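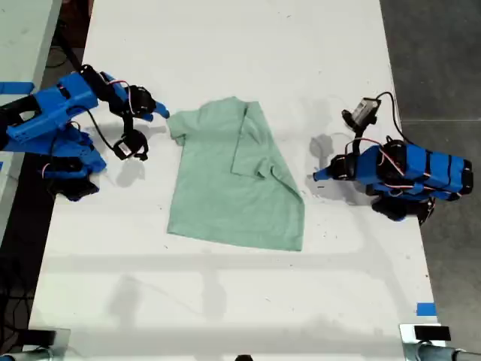
Top view, right side partly folded in.

Thread: Finger tips for cloth - bare plastic, tape or rubber?

brimden_bench
Posted 30 Oct 2019

We have two blue printed arms set up across a white table for folding work. Since September I have been trying to settle on one fingertip for both. The choices so far are bare printed plastic, plastic wrapped in blue painter's tape, and tape with a rubber tip on the upper finger.

Bare plastic was the worst. It slides over knit fabric unless you close hard, and then the servos run hot. Tape alone helped for a day or so, then it polished up and we were back where we started. Tape plus rubber on top is what I like best so far. I logged 797 grasp attempts with it and would call it usable, though it still picks up two layers when I want one.

What is everyone else running?

Flustimard
Two layers is an approach problem. If the lower finger comes in flat along the table it goes under everything. Come in at an angle and pinch from the top. I'd leave the fingertips alone until you've fixed that.

brimden_bench
Tried it at several angles. Coming in steeper gave me fewer double grabs but more misses, and a miss costs more time because the arm has to back out and start over.

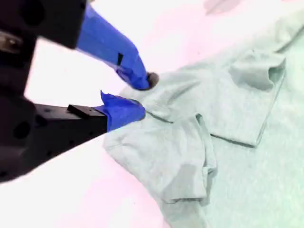
I am also not sold on the taped lower tip. The wad gets thicker every time I rewrap it and then the closed position is off. I have been redoing the zero after each wrap - 21 times on the left arm.

smits_k
That's the reason I gave up tape. Heat shrink with a strip of silicone glued on. The thickness stays the same and you zero it once. I have 2,270 cycles on one pair and the glue is only now starting to lift at one corner.

Flustimard
Silicone grabs the table too though. On a smooth white top like that mine chattered.

smits_k
Only if you drag it. Lift a hair before you close.

Brillovby
Which camera are you picking the grasp point from? With only an overhead view I could never tell an edge from a crease. A camera mounted by the arm made more difference for me than any fingertip did.

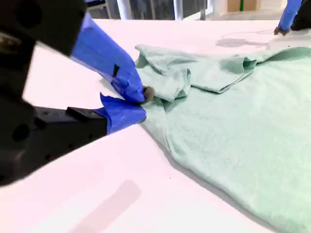

brimden_bench
Overhead, plus one on the arm. I agree the close view is better for finding the fold, but the gripper blocks a lot of the cloth once it gets there. So I pick the point from overhead and use the close view to check the pinch.

Brillovby
Do you check before or after lifting? I do it before.

brimden_bench
After. Might be worth swapping. I will order silicone strip for the left arm, keep tape and rubber on the right, and run both with the same shirt.

Flustimard
Change the approach angle on 2 of those runs as well or you won't know which thing helped.

smits_k
Get the 1 mm strip. The thicker stuff peels.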